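4.2 Lettering as a second narrator

Dadance ran for 40 issues, and its letterer, Nithin D'Souza, is credited in none of the first six. Readers noticed him anyway. Of the 400 letters in our sample, 100 mention the balloons, mostly to complain that they were hard to read.

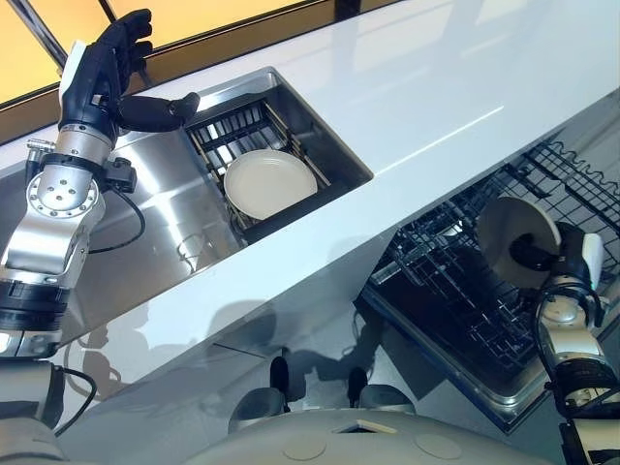

Iyamu calls this "reading with a squint" and treats it as a fault. We are less sure. The crowded balloons in the Murside chapters slow the eye just where the plot is thinnest - a kindness to the plot. Belay, drawn by the same artist but lettered by someone tidier, gets no such help, and its 1,537 panels go by like fence posts.

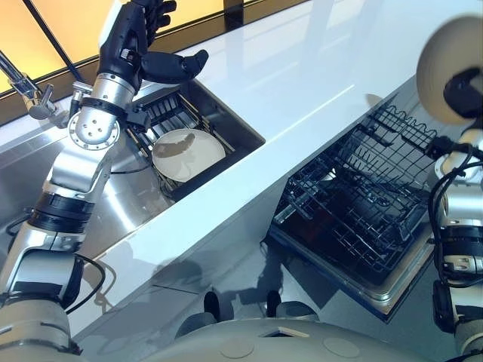
Figure 3. Robot's left arm with black five-fingered hand, held open.

Whether D'Souza meant any of it is another matter. His one surviving note to the publisher asks for a better pen.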